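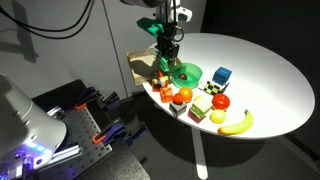
March 2018 – open day, Rosetdale lab

Visitors from ten, last group out just after four. Napaporn Thongdee did the talking and I ran the arm. The sign-in sheet has 162 names, though one of the Grudadholm school groups signed as a single line, so the real figure is higher.

Set-up was the oval table with the toy fruit, the coloured cubes, the green bowl and the cardboard tray. We let visitors name an object, typed it in, and the arm tried to pick it and drop it in the bowl or the tray. Ran the Ireo picking software all day, same version we froze for the Chaiyaporn demonstration. No changes made during the day apart from the lighting note below.

Log says 141 attempts. I haven't split them by object yet. From memory:

Tomato and orange fine nearly every time. Lemon fine if asked for by name, but twice it went for the banana when a visitor said "the yellow one". Fair enough, but we need it to ask back.

Banana picked near the stem tends to swing. Grip point should move towards the middle.

See-through cubes are still the weak spot. Depth comes back patchy and the gripper closes too high. The orange one was worse in the morning with the lights full up. Dimmed them before lunch and it improved a bit. Didn't do this properly, so don't quote it.

The small red ball on a cube was a request from one of the children, who wanted to know if the arm could take the ball and leave the cube alone. It managed it on the third go. After that every group asked for it, so it should go in the standard demo.

Checkered block: no trouble with the pick. It sometimes came back rotated in the pose estimate, which doesn't matter for the tray but will for stacking.

One protective stop, early afternoon, when the arm pressed down on the tray edge. Restarted in 40 seconds with people watching. Napaporn used the time to explain what the stop is for and got more questions from that than from anything else. Height limit over the tray raised afterwards.

Questions we had no good answer to: how heavy a thing can it lift before it drops it (we have the rated figure, not a tested one), and could it peel the orange.

To do
– pull the wrist camera files for the failed picks, starting at log entry 3453
– grip point on banana
– ask-back when two objects match
– second tray, the present one is going soft at the corners
– reply to Grudadholm about a return visit in August, Napaporn has the address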